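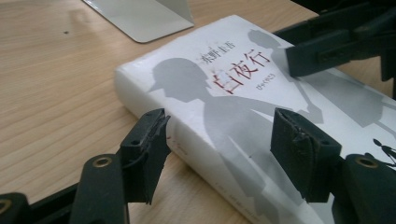
What's a Cliffhanger?

Have you ever gotten to the last page of a chapter and yelled "No way!" at your book? I have, lots of times. Once I did it on the bus and a man dropped his sandwich.

You had probably hit a cliffhanger. It's when a writer stops the story right at the most exciting bit. The door creaks open, somebody screams – and the chapter ends! You have to turn the page to find out who's there.

When I was 7, my teacher, Ms. Lodhi, read to us after lunch every day. She always closed the book at the worst possible moment (she was very good at it) and we all groaned so loudly that the class next door complained.

Writers who make a series like to put a big one at the very end of a book. Then you might have to wait a whole year for the next one! I once waited from May to May and read the old book five times.

Want to try it? Write a short story about someone walking home in the dark. Now find the scariest sentence and stop right there. Don't write any more! Read it out loud to a friend and see if they beg you for the rest. Mine threw a pillow at me.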